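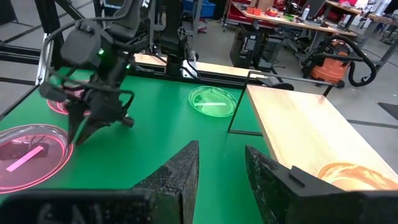
One of the sorters on the early shift told us the arms never made her job smaller, they just moved it to the other end of the bench, and that she now spends the morning watching instead of lifting. Her remark came up, in other words, in most of the interviews at Hinbridge.

Figure 3. Strip-and-dish cell at Hinbridge. Two-fingered gripper over the green table; strips lying in the pink dish at left and the green dish near the center; raised wooden board at right.

4.2 What moved, and to whom

Before the cell, strip placement was hand work, shared across the bench and swapped every hour or so. Dull, but people talked. After: one person minds the cell, the rest are on packing. We logged 1,491 placements over the study period (December, morning shift only — the evening log was incomplete and is left out). Handling time per dish fell. Time spent waiting went up, and the old shift sheets had no column for waiting, so the supervisors did not see it at first.

Three kinds of new work showed up in the notes. Resetting after a missed pick. Squaring up dishes so the gripper can reach them. Explaining stops to the line manager, usually by radio. None of it is in the job description Esine supplied with the install, and pay grades were not touched.

The Berkeck site went differently. Same cell, same strips, but there operators were allowed to change the pick order themselves, and seven of them did so in the first month. Fewer calls to the line manager. Bajwa kept that setting locked, as did Hinbridge, and at both sites operators described the job as "minding". We dont claim the setting explains all of the gap; Berkeck also has a longer handover between shifts, which probaly matters.

Two operators asked to go back to hand placement. One request was granted, the other still open at time of writing. Training hours are treated in 4.3.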